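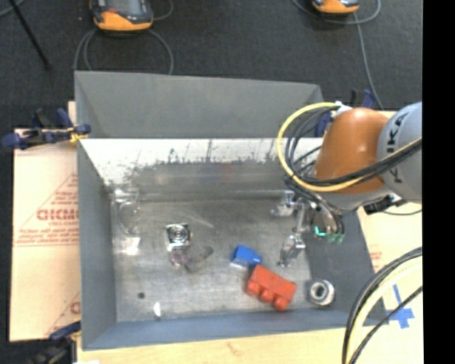 Photo: Svetozár Doležal / Gilham Shared Workshop

Equipment review: Orner cable dressing kit for small robot arms
Gilham Shared Workshop, members' equipment pages
Reviewed 12/05/2023

The Orner kit is sold to owners of small and mid-sized robot arms who route their own cables outside the arm. The workshop bought one kit at the members' price of $50 and evaluated it on the bin-picking cell, where a KUKA arm reaches over the side of an open metal bin clamped at the bench.

Contents and instructions

The kit contains 23 hook-and-loop straps in two widths, a roll of braided sleeve, four swivel clips and a printed guide. The guide is clear on strap spacing. It says very little about how much slack to leave at the wrist, and members fitting the kit for the first time should expect to redo that section. Installation took one evening.

Performance

The cell was run for 400 picks on mixed small parts, among them toy bricks and metal rings. The swivel clips held their position throughout. Two of the narrow straps worked loose near the elbow and were replaced with wide ones, after which no further movement was recorded. A broad loop at the upper joint remains necessary for full reach into the far corners of the bin, and the kit does not shorten it. Members working with low shelves overhead should measure first.

The braided sleeve is the weakest item. It frays when cut with ordinary scissors, and the ends must be taped or heat-sealed before fitting. The Pistley sleeve already stocked in the workshop cuts more cleanly and costs less per foot.

Removal is simple. The straps left no residue on the arm housing, and a gripper cable can be exchanged without undoing the whole run.

Rating and availability

Recommended for arms that are reconfigured often. For a permanent installation, the rigid Havlíček brackets remain the better purchase. The workshop's kit is held in drawer 13 and may be borrowed by any member who has completed the robot cell induction. Used straps should be returned to the drawer with the guide.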